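Hi all, I'm hiring! I run the planning and simulation side at Wuvard, and I need one more person who likes motion planning and doesn't mind reading other people's C++.

We're a team of 12 in a former print shop on Lunde Street, and I'd be the one you bug with questions. You'd own a good chunk of Dasa, our bimanual planner, plus the little tools that have grown up around it (a log viewer, a replay script, a config checker I wrote in one weekend and keep meaning to redo).
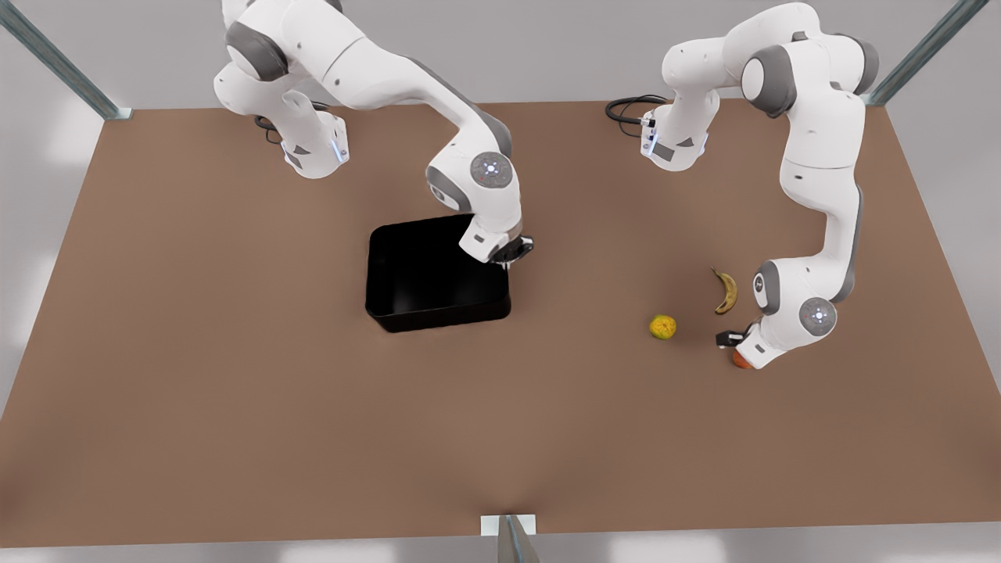 Most of your first 3 months would go into arm coordination. Dasa plans each arm separately and then patches up the timing, and it's slow and kind of ugly. I'd love to see one planner handle the whole job, with the right gripper over the black bin while the left one is down at the fruit, and no stopping to wait for each other unless they have to. Bananas are a pain, by the way. Our grasp sampler loves round things and gets very confused by anything curved, so if you have opinions about grasp scoring, bring them!

What I'm looking for:

- solid Python and enough C++ to fix things
- some trajectory optimization or sampling-based planning, school projects count
- patience with flaky tests (we have 1134 tests and I know which ones are flaky)

Remote is fine for half the week. Start date is April, a bit flexible.

Send me a short note and a link to some code you wrote, through the jobs form on the Wuvard site, reference 46. Skip the cover letter, I'd much rather read the code.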